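Vendell Two-Arm Push Policy for Wheelchairs

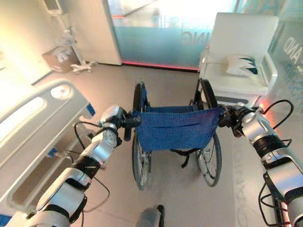

Both grippers on the push handles, bed rail to the left.

Vendell is a trained control policy for two-arm robots that move folding wheelchairs in patient rooms. It is supplied by Rerkell as a model file with the training set and the evaluation scripts. The method was developed by Hjalti Oddsson's group and is licensed for research use.

How it works

The policy takes the head view and the joint positions of both arms and outputs targets for arms and base together. Earlier versions planned the grasp and the push separately, and the chair tended to swing when one hand closed before the other. Vendell learns the two phases as one motion. If one gripper loses its handle, the base stops and the grasp is tried again.

Training data

The set holds 480 teleoperated demonstrations, all started from behind the chair. Starting positions vary in angle and in distance from the bed. Failed grasps were kept in the set and labeled.

Results

Evaluation took 30 starting positions with 338 trials in all. Most failures came from positions close to the bed, where the left arm has the least room – the right arm alone was seldom the cause. Per-position results are in the evaluation folder.

Included

Policy weights
Demonstration set with labels
Evaluation scripts and trial logs
Setup notes for the Cârstea base controller

Limits

Unoccupied chairs only. Folding and unfolding are not covered. Chairs with a single push bar need new demonstrations.

The March release replaces all earlier weights. Logs recorded with the older Vavumov format must be converted before use – the script is in the tools folder.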